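Prondcombe Wallpaper Names

A data card for a list of wallpaper pattern names, with the words people use for the same patterns when they have never seen the name.

Last touched Tue 30 November. The version before that was September, and you should throw it out (see Known problems).

What is in it

The list has 1,000 rows. Each row pairs one pattern name, as printed in a sales book or on the selvage of a roll, with one plain phrase from somebody trying to get hold of more of it. The names run to things like "Barkonent Trellis" and "Evening at Quiroga." The phrases run to "the brown one with the ferns" and "same as my aunt's hall."

I started it to settle an argument over whether wallpaper names tell you anything about wallpaper. The argument is still going. The list got bigger than the argument and now has its own folder.

Files

names.csv is the main table.
phrases_raw.txt has the phrases before I fixed the spelling. Some people prefer it. It has more swearing.
motifs.txt holds the motif labels and my notes on them.
old/ is there out of sentiment. Don't load it.

Columns

id: a number. It means nothing and the gaps mean nothing.
name: the pattern name, capitals as printed.
maker: the house that sold it, blank where the selvage was trimmed off by someone tidy.
phrase: what the customer said or wrote.
motif: one of 7 labels, explained further down.
repeat_in: height of the pattern repeat in inches. Blank more often than I'd like.
sure: 0 or 1, for whether I'd bet lunch on the match.

Where it came from

Most of the names come from sales books left behind when the Prondcombe paint and paper shop closed its upstairs. The phrases come from the shop's order slips, written by whoever was on the counter, in pencil, often on top of other pencil. A further 107 rows came out of a box marked Trirnarard, which I took for a maker until I found it was also written on a box of door hinges. Those rows have a blank maker now.

I matched slips to names by stock number where there was one. Where there wasn't, I matched by order date and a good deal of squinting. Every squinted row has sure set to 0.

Motif labels

The labels are floral, leaf, stripe, trellis, bird, scenic and other. Floral is far too big. I tried splitting it by flower and gave up once I reached the flowers that exist only on wallpaper, with petals from one plant and leaves from another. Then I tried splitting it by how crowded the paper was, and every sheet I looked at came back "crowded." Dense hand-drawn florals, the sort that cover both walls of a corner and carry on past it, all go under floral and stay there.
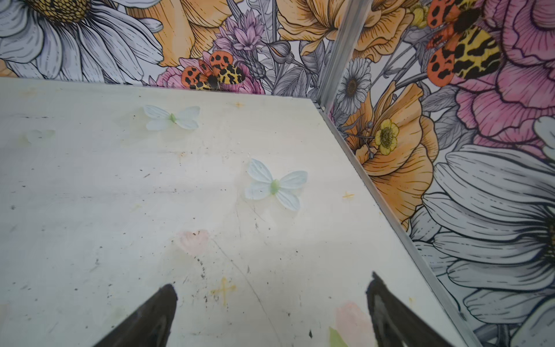
Loading it

The file is UTF-8 with commas. Pattern names contain commas too, because someone in a sales office once thought "Roses, Again" was a good idea, so use a real CSV reader and don't split the lines yourself. Blank means unknown. A zero in repeat_in means the paper has no repeat, and 6 rows have that.

Known problems

The September version had name and maker swapped for everything after the letter M. I'm told it gave better results in at least one class project.

Bird and scenic overlap. If the bird is standing on a building, I called it scenic. If the building is mostly bird, I called it bird.

Colors in the phrases can't be trusted. "Green" covers everything from mint to what I would call gray, and the slips were filled in under shop lighting.

License

Do what you like with the table. The pattern names belong to whoever still wants them. If you print a list of them as a poem, please leave me out of it.

Fixes

Send corrections as a single row with the id and the new value. Please don't send a reformatted copy of the whole file with a note saying you cleaned it up a bit. I have three of those already and they disagree with each other about apostrophes.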